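Subject: Re: [storeroom] Bins for the long shelf, and where they go
Date: Sunday, November 27, 2022

On the storeroom list, Bastus wrote:

> We have the new bins from Fistau now and I would like to settle
> the layout before anyone starts filling them. Two questions.
> Are we still marking places on the work surface with tape, or
> going back to labels on the shelf edge? And does the foam and
> boxed stuff get its own bin, or does it ride with whatever it
> came with? Last July we ended up with 400 mixed screws in the
> bottom of one bin and it took an evening to sort them out.

Tape, please. The shelf labels fell off twice and the second time they went back on in the wrong order. With tape you put the bin down inside the lines and go on to the next one. It does tear when you drag a bin over it instead of lifting, so lift. If a piece has gone ragged or has a gap in it, pull up the whole strip and lay a new one. Patching over the gap leaves a lump and the bin rocks on it.

Blue painter's tape is fine. I tried the clear kind from Brisness and could not see it on the tan. 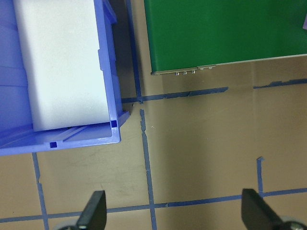
On the second question, I would give the big pieces their own bin. One large white block takes up nearly all the room in a blue bin, and anything small that goes in beside it ends up underneath. If you need the small thing you have to take the block out, find somewhere to set it, and put it back. So one block to a bin and nothing else with it.

Small hardware should not go in the bins at all. The Awwad order is 2000 screws in one size and 4000 in another, and I want those left in their cartons until we have the drawers. Write the size on two sides of the carton, in marker. Opened cartons go to the front of the shelf.

Other things, while I am at it:

The bins stack 3 high. Past that the bottom one is hard to pull out.

Please do not turn a bin sideways to squeeze in one more. The lines are laid out for one direction and the next person will assume the space is free.

I still need the inside depth of the long shelf, measured from the back wall and not from the upright. If whoever is in next could post it here, I can work out how many more bins to ask Fistau for. The old measurement on the door is for the shelf we took down.

Awwad storeroom desk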